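4.3 Surface texture and perceived room size

The third part of the study dealt with wall and surface finish. Earlier work on small rooms has mostly varied ceiling height, floor area and window position, and has left the finish plain. We wanted to know whether a mottled finish changes how wide people judge a narrow room to be, and whether the effect depends on colour.

A total of 154 adults took part. They were recruited through notices in two libraries and a health centre in Branar, and none had taken part in the first two experiments. Each person sat at a desk in a quiet office and looked at still pictures of rooms on a monitor. After each picture they gave the width of the room in metres, to the nearest ten centimetres, and then rated how closed-in it felt on a scale from one to seven. There was no time limit. Most sessions took about 30 minutes, with a short break halfway through.

Answers were excluded when the width given was less than half a metre or more than 11 metres. Most of these looked like typing errors, such as a missing decimal point. The remaining answers were averaged for each person and each finish before any comparison was made.

Rooms with a plain finish were judged slightly wider than rooms with a mottled one. The difference was small but went the same way in light and dark rooms. It was larger for people who said they lived in a flat, although we did not plan this comparison and would not rest much on it. Colour alone made no clear difference to the width given. It did affect the second rating: dark green and brown rooms were rated as more closed-in than blue or grey rooms of the same shape.

Several people said afterwards that they had used furniture to work out the scale. A table or counter of known height gives a fair idea of how far away the opposite wall is, and this may be why the effect of finish was weaker in furnished rooms. Dhillon found something similar in the Koller corridor survey, where people pacing out a passage relied on door widths even when told to ignore them. A few of our participants also mentioned looking for the line where wall and floor meet. Where that line was hidden, their answers varied more.

We did not control how far people sat from the monitor, and some leaned in to look at fine detail in the finish. Screen brightness was set once in the morning and left. A later version should fix both. It should also include people who work in narrow rooms every day, such as kitchen staff, whose judgements may well be steadier.

Figure 7 gives rendered views in which mottled finishes appear.

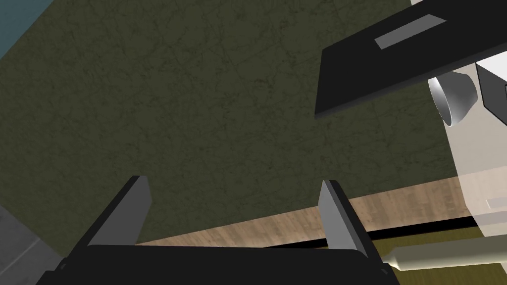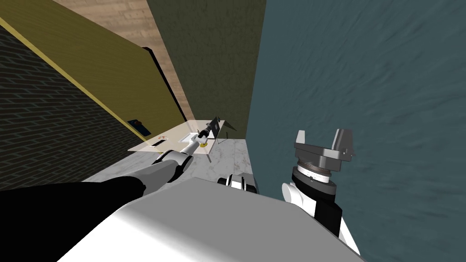
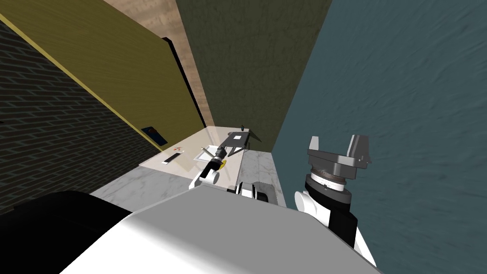

Figure 7. Rendered interior views. First: dark olive-green surface with thin irregular lines. Second: narrow room with tall walls and a table. Third: blue-grey wall with a faint mottled pattern.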